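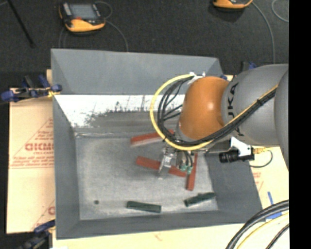 위가 트인 큰 회색 통과 빨간 조각

통 구경: 타타미츠 갤러리 봄 페이지

통을 좋아합니다. 상자도 좋고 바구니도 좋고 서랍도 좋지만, 역시 뚜껑 없이 위가 활짝 트인 큰 통이 제일 좋아요! 물건을 담는 그릇인데 정작 사진에서는 늘 배경 취급을 받잖아요. 타타미츠(Tatamitz) 갤러리의 이번 페이지는 통이 주인공입니다. 맨 위 사진을 대문으로 걸고, 그동안 통을 보러 다니면서 적어 둔 메모를 짧게 짧게 붙였습니다. 원고는 이드리수 본수(Iddrisu Bonsu) 씨와 제가 나눠 썼고, 말투가 갑자기 점잖아지는 곳이 있으면 그쪽이 본수 씨 글입니다.

대문 사진에 붙이는 말

기울어진 벽
벽이 비스듬해요. 저는 이 기울기만 보면 마음이 풀립니다. 곧게 선 벽은 상자 같고, 비스듬한 벽은 그릇 같거든요. 밥그릇에서 대야까지, 사람이 손을 넣어 뭔가를 집는 그릇은 대체로 입이 넓은 편이죠.

넓은 쪽, 좁은 쪽
매끈하고 널찍한 안쪽 벽과 왼쪽의 좁은 벽이 한 통에 같이 있습니다. 위에서 내려다보면 같은 회색인데도 면마다 밝기가 달라 보여서, 물감으로 그린다면 회색만 한참 섞어야 할 것 같아요.

얼룩덜룩한 바닥
제가 제일 오래 들여다본 부분입니다. 밝은 회색 바닥에 자잘한 점이 퍼져 있고, 그 사이로 조금 진한 데와 조금 연한 데가 섞여 있어요. 저는 화강암 조리대가 떠올랐고 본수 씨는 메추리알이 떠올랐다고 합니다. (메추리알 쪽이 더 예쁜 말이라 분하네요.)

하얀 띠
벽 위쪽 판 아래에 반들반들한 흰 띠가 있지요. 아래 가장자리에는 어둡고 들쭉날쭉한 얼룩이 이어지고 가느다란 세로 자국도 보입니다. 크게 확대하면 겨울 산등성이를 그린 수묵화 같아서 저는 이 부분만 따로 인쇄해 책상에 붙여 두었습니다.

빨강
회색은 빨강을 정말 잘 받쳐 줍니다! 같은 빨간 조각이라도 알록달록한 바구니에 들어 있었으면 이렇게까지 눈에 들어오지 않았을 거예요. 작은 물건을 자주 찾는 분께 무늬 없는 통을 권하는 것도 그 때문입니다. 주황과 노랑까지 끼어드니 회색이 한층 차분해 보이고요.

메모장에서 옮긴 통 이야기

손잡이
손잡이는 통의 표정입니다. 양옆에 구멍만 뚫린 것은 무뚝뚝하고, 철사 손잡이가 달린 것은 수다스럽죠. 들었을 때 손바닥이 아픈 손잡이는 아무리 잘생겨도 탈락시켰습니다.

뚜껑이 있느냐 없느냐
본수 씨는 뚜껑파, 저는 무뚜껑파예요. 뚜껑이 있으면 쌓을 수 있고 먼지도 덜 들어간다는 건 인정합니다. 그래도 저는 지나가다 안이 들여다보이는 쪽이 좋아요. 안이 보이면 쓰게 되고, 쓰면 다시 넣어 두게 되니까요.

플릿빌의 빨래터 통
플릿빌(Plitville)에 갔을 때 동네 어르신이 마당에서 쓰던 함지를 보여 주셨습니다. 밑이 좁고 위가 벌어진 모양이라 엎어 놓으면 꼭 모자 같았어요. 김장도 하고 아이 목욕도 시켰다는데, 바닥 가장자리가 닳아서 둥글둥글해진 게 어찌나 곱던지요.

오 코나일의 사과 통
오 코나일(Ó Conaill) 과수원에서는 사과를 얕은 통에 담습니다. 깊은 데 담으면 밑에 깔린 사과에 멍이 든다고 해요. 통이 얕으니 창고가 꽉 차는데, 그 꽉 찬 창고 냄새가 얼마나 좋은지 사진으로 못 옮기는 게 한입니다. 3월에 갔더니 사과는 거의 나가고 향만 남아 있었어요.

깊이
큰 통을 처음 사는 분들은 대개 깊은 걸 고릅니다. 저도 그랬고, 50리터짜리에 단추 상자를 넣었다가 두 계절 동안 못 찾았어요. 팔꿈치까지만 들어가는 깊이, 저는 요즘 이걸 기준으로 삼습니다.

빌로 선반과 28센티미터
집에서 쓰는 빌로(Vilow) 선반은 칸 높이가 28센티미터입니다. 통 높이가 그보다 딱 손가락 두 마디쯤 낮을 때 제일 쓰기 편해요. 꽉 맞는 통은 보기에는 시원한데, 꺼낼 때마다 윗판에 손등을 긁힙니다.

쏟아 붓는 소리
통은 소리도 좋습니다. 나무 블록은 우르르, 병뚜껑은 차르르, 양말은 아무 소리도 없이 풀썩. 본수 씨는 감자가 굴러 들어가는 소리를 으뜸으로 치는데, 들어 보니 과연 둥글둥글하고 묵직하더군요.

섞어 담기와 나눠 담기
종류별로 칸을 나누면 속이 시원하지요. 하지만 큰 통 하나에 한데 담아 두는 즐거움도 있습니다. 어릴 때 블록 통을 뒤적이다가 찾던 것 말고 다른 조각을 발견해서 만들던 집이 통째로 바뀐 적, 다들 있지 않나요? 저는 지금도 리본만큼은 한 통에 섞어 둡니다.

구석
네모난 통은 구석에 작은 물건이 모입니다. 나사 한 개, 콩 한 알, 언제 적 것인지 모를 영수증. 통을 비울 때 저는 구석부터 봐요. 가장 반가웠던 건 외할머니 골무였습니다.

이름표
본수 씨의 이름표는 아주 반듯합니다. 품목을 적고 그 밑에 넣어 둔 달을 적습니다. 제 이름표는 '이것저것', '이것저것 2', '진짜 이것저것'이고요. 물건은 둘 다 잘 찾습니다.

404번 칸
타타미츠 보관실 선반에는 칸마다 번호가 있는데, 404번 칸에 놓인 통만 유독 자주 자리를 옮깁니다. 번호 탓이라고 다들 웃지만 저는 그 통이 예뻐서 그렇다고 믿어요. 배가 살짝 나온 연두색이고, 전시 준비를 할 때마다 누군가 꼭 그걸 들고 갑니다.

씻기
통을 씻는 날을 좋아합니다. 미지근한 물에 부드러운 솔, 그걸로 충분해요. 엎어서 말릴 때는 한쪽 밑에 나무젓가락을 괴어 두세요. 볕에 널어 둔 통들이 마당 가득 엎드려 있으면 거북이 떼 같아서 자꾸 내다보게 됩니다.

흠집
새 통도 예쁘지만 저는 긁힌 통 앞에서 더 오래 서 있습니다. 어디가 닳았는지 보면 사람들이 어느 쪽에서 손을 넣는지 짐작이 가요. 본수 씨는 통을 찍을 때 흠집이 있는 면을 일부러 밝은 쪽으로 돌려놓습니다.

위에서 보기
통 사진은 옆에서 찍으면 덩치가 보이고 위에서 찍으면 속이 보입니다. 제 사진첩에 통 사진이 1,000장 넘게 있는데 마음에 드는 건 거의 위에서 비스듬히 내려다본 것들이에요. 먼 쪽 벽이 넓게 펼쳐지고 가까운 쪽 벽은 납작해지는 그 모양이 참 좋습니다.

빈 통
빈 통을 보면 뭘 담을까부터 생각하게 되죠. 저는 며칠은 그냥 비워 둡니다. 저희 집 고양이가 먼저 들어가 보는 기간이기도 하고요.

보내 주실 이야기

집이나 일터에 아끼는 통이 있다면 사진과 함께 두어 줄만 적어 보내 주세요. 무엇을 담는지, 어디서 났는지, 왜 못 버리는지 그런 이야기면 됩니다. 깨진 통도 환영하고 이 빠진 바가지도 환영합니다! 다음 페이지 주제는 바구니로 정했고, 본수 씨가 벌써 대나무 바구니 앞에서 오전 내내 나올 생각을 안 하고 있어요.

글: 이드리수 본수, 타타미츠 갤러리 편집부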